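4.2 Sorting of eating and serving tools at the table

The second group of observations concerns the small tools which are used for eating and serving: spoons, chopsticks, rice paddles. In our interviews these objects were mentioned rarely when we asked about "tidying the kitchen". Participants spoke first about plates, pots and the floor. However, when we looked at the recorded sessions, the utensil holder was one of the places to which people came back most often, and it was also a place where household members did not agree with each other.

We visited 12 households in the Kolska district, each of them for one session in the late morning, when the breakfast was finished and the cooking of lunch had not yet started. Participants were asked to put away the tools in the way they normally do it. We did not give them a holder or a drawer insert; everything was their own. The sessions were coded separately by two of the authors, and the differences were discussed with Felicja Gajewski, who did not take part in the visits.

Following the terms of Wysocka and Malinowski in the Retley study, we call a holder "open" when tools of different kinds stand together in one space, and "divided" when the space is separated by walls. We added a third term, "mixed place", for the situation when a part of the same kind of tool is in the holder and another part is kept or left beside it. The mixed place was not in our first coding scheme. We introduced it after the fourth visit, and the earlier sessions were then coded again.

Figure 4 gives an instance of the mixed place. The holder has a few tools of different kinds, among them a pair of chopsticks, while more chopsticks are lying together on the tablecloth at its side. In our coding the chopsticks are therefore entered two times, once as "standing" and once as "lying", and the spoons and the paddle only once.

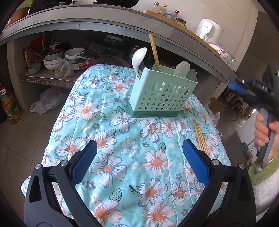 Figure 4. Perforated utensil holder on its base tray, with spoons, a rice paddle and chopsticks; further chopsticks lie on the quilted tablecloth to the right.

Chopsticks caused the most difficulty in the coding. They are thin, they are used in pairs, and many households own more of them than they need for one meal. Four participants told us that they keep in the holder only what the family uses every day, and the rest goes to a drawer or a box. For these people the holder is a kind of "today" place. Other participants wanted to have all the pairs standing together, even when the holder became so tight that it was hard to take out one spoon. One woman explained it in this way: "If I can't see them, I will buy new ones." We return to this remark in Section 5.

The rice paddle behaved differently. It has a wide head and takes much room at the top, so most participants put it in last and near a side or a corner. When it was put in early, it was often moved again. We coded 49 such second moves in all sessions, counting every tool, and the paddle had a larger share in them than we expected from its number. Spoons were moved less. Participants placed them quickly and usually did not comment on them.

We also noted where the holder was standing. It was not always near the sink. In some homes it had its permanent place on the dining table, so that people could take a spoon without getting up, and there it was treated as a part of the table – like the salt or the napkins – and its color was chosen to go with the cloth. In such homes the word "messy" was used for a holder which looked too full, also when each tool was easy to reach. The short scale of Palent, which measures order only by the time needed to find an object, does not catch this meaning, and for this reason we did not use it in the comparison below.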